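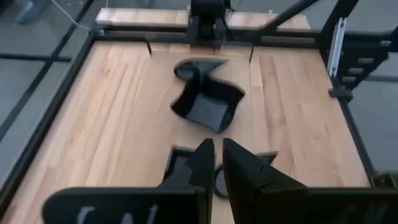 How to Oil a Butcher-Block Top

A butcher-block top needs oil when water stops beading on it. Put a few drops in a spot that gets a lot of use and wait 10 minutes. If they leave a dark mark, plan on doing the whole surface.

What you need:
Food-grade mineral oil
Sandpaper, 120 and 220 grit
Two lint-free cotton rags
Dish soap and a plastic scraper

1. Clear the top and wash it with warm water and a little soap. Scrape off anything stuck. Let it dry overnight.

2. Sand with the 120, going with the grain. Skip this grit if there are no stains or scratches. Follow with the 220 and wipe off the dust with a barely damp rag.

3. Warm the bottle of oil in a bowl of hot tap water. Pour a thin line down the middle and spread it along the strips. Don't forget the ends, where the wood drinks the most.

4. Leave it for 4 hours, then wipe off whatever is still on the surface.

5. Repeat the next day. Bare wood that has never been oiled may take another two coats.

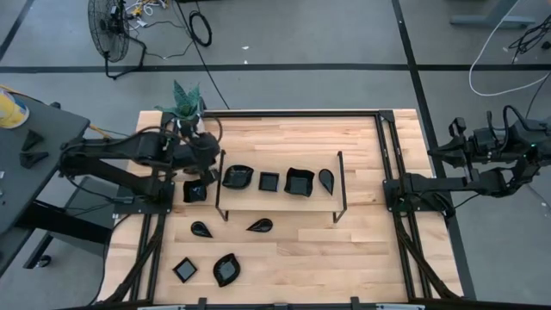
Black dishes on a butcher-block top.

Between oilings, wipe up spills when they happen and put a trivet under hot pans. Lemon juice and coarse salt will lift most light stains. Rinse well afterward and oil that patch again once it dries.

Mineral oil never hardens, so expect to redo a kitchen top every month or two.

Posted by Elsie Tuhiwai, June 14, 2023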